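Notebook, December, 6.40 am

Second go at writing down why I don't trust the Plarkden numbers. The first go was mostly swearing.

Background for whoever reads this after me. I signed up for the Plarkden owner-operator program in the spring, on the advice of the accountant, who gets nothing out of it as far as I know. The pitch is that people who run small firms make worse decisions because they make them alone, and that if you log each decision and how you felt about it, patterns show up. You get a peer group, a monthly call and a score. My score is 414. I have asked twice what it is out of and been told it's "relative".

What I have logged so far:
- turned down the Drostetti job (felt sick, was right)
- put the day rate up (felt fine, too early to say)
- kept the Jenell contract going another quarter at the old price (felt generous, was a mistake, cost me $1,823 once I added up the travel)
- didn't hire. Felt nothing. Still don't know.

The program says confidence should line up with outcome over time. On mine it doesn't line up at all, and if anything it runs backwards. Four entries prove nothing, obviously, but the dashboard was happy to draw me a trend line through them in a cheerful colour. I'd be embarrassed to show a client that.

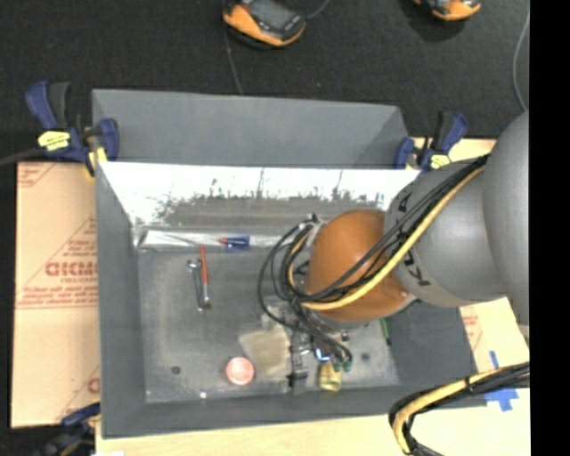
The peer group is a separate question. I'll admit the calls are the one hour a month when I don't have to look like I know what's going on. There's some value in that. Whether there's $3,008 a year of value in it, I doubt. The old breakfast crowd at the Asamoah Centre did the same thing for the price of eggs, and someone there would tell you flat out when you were being an idiot. On the Plarkden calls you get thanked for sharing.

Things I want to test before the renewal comes up:

1. Log decisions on paper for a month, no score, no mood slider. See if I miss it.
2. Write the reason down before the decision. I've been filling mine in afterwards, at night, and I suspect I tidy them up.
3. Ring one person from the group outside the call and ask what they've changed since joining. "Feeling more supported" doesn't count as an answer.
4. Ask for the raw data behind the claim that 100 per cent of members would recommend it. Everyone who quit has been left out, I'd bet.

Note to self on item 2: the Jenell entry reads like I weighed it all up. I didn't. I was tired, they were nice on the phone, and I said yes. If the log can't catch that, the log isn't much use.

7.15 am. Reread the above. A bit harsh on the calls. Leaving it in.

Later, after lunch. Emailed Plarkden about item 4. Auto-reply says they value my curiosity. Started the paper log in the back of this book with the van lease. Reason written first this time: the current one is costing too much in repairs. Need to check the repair invoices, as I've only got my own word for it.

Comments (3)

workshopkettle: I did a year of one of these. Same with the score. Mine went up the month I was in bed with the flu and decided nothing.

second_shift: You're being unfair on the peer calls. Some of us don't have a breakfast crowd to go back to. Agree about the trend line though.

D. in the valley: Did they ever send the data?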